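Cimevska presents Pamano, a red mug for slow mornings

31 October 2024 - The tableware studio Cimevska announces today its new coffee mug Pamano. It will be sold from December in the studio's own shop and through the partner Rullora. The first series has 286 pieces, in one color only, a deep red outside and white inside.
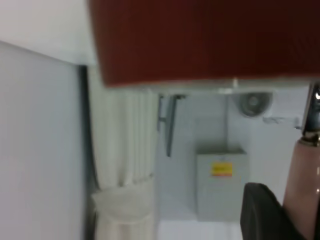

Hiwot Demissie remarked that in her home everybody fights for the same mug every morning, and she would be glad to have a second one that feels equally good in the hand.

The idea came from the founder, Sumeya Admasu, who grew up in a family where coffee was never taken in a hurry. She wanted a mug which stands safely on the desk and keeps a calm form.
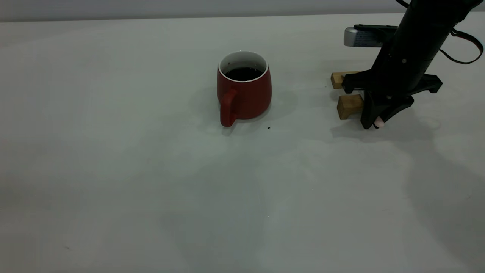
Development of Pamano took two years, and most of this time was given to the shape. The first versions were straight like a glass, and the testers found them too cold in character. The final body becomes wider to the bottom, and the handle is a rounded loop in the same glossy red. The white glaze inside was chosen early and was not changed - dark coffee looks best against it.

The glaze was the more difficult part. Red is a sensitive color in the kiln, and a small difference of temperature can make it brown.
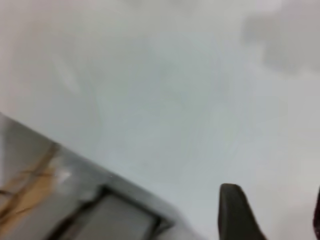
For this reason the studio made 2,428 test pieces before it was satisfied with the tone. Many of them are kept on shelves in the workshop and can be seen by visitors.

Orders from shops are accepted from today. Each mug is packed in its own paper box.
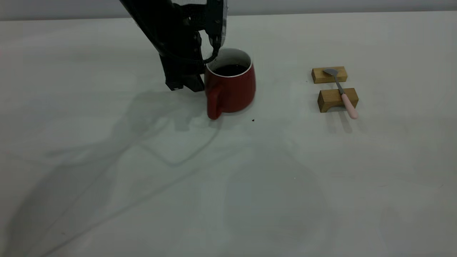
Admasu said that a mug should not ask for attention, but one should miss it when it is in the dishwasher.

Press contact: Cimevska, Hiwot Demissie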